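Pedgate adds door tasks to simulation package

Release 3 of Pedgate, the simulation package for two-armed mobile robots sold by Jamex, went out to subscribers on 8 Jun 2026. The main addition is a door set: 74 door models with hinge friction, closer force and latch travel exposed as settings. Lever and pull handles are both covered. Round knobs are due in a later update.

Hamidreza Babaei ran the set on our Pludham workstation. Load time was 218 seconds on first start and much shorter after that. Contact between gripper and handle held stable at the default time step - the previous release needed a smaller one.

Licenses are sold per seat, with a limit of 200 parallel scenes on the standard tier. Door models can be placed in any room layout, and wall and floor finishes are set separately. The render at the end of this item has a white paneled door with a teal-blue handle over gray marble, with one arm reaching for the handle. Send questions on seats to Rima Haddadin.

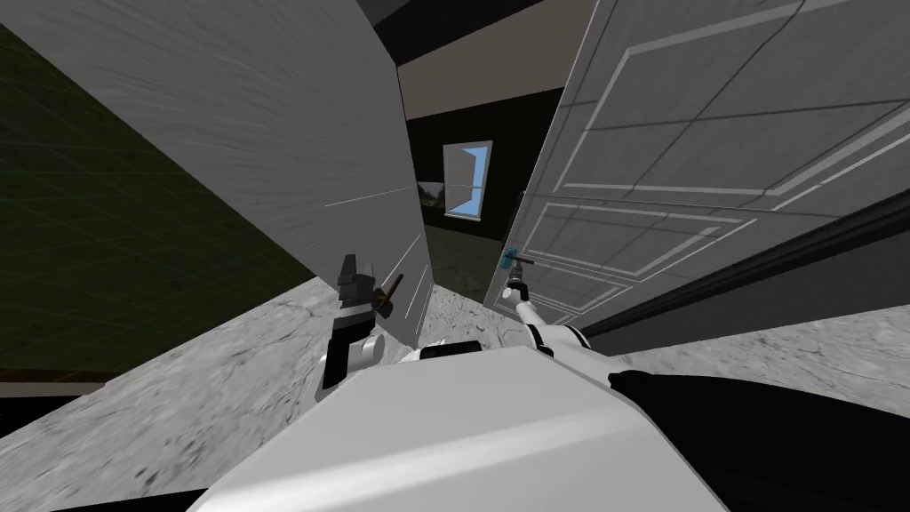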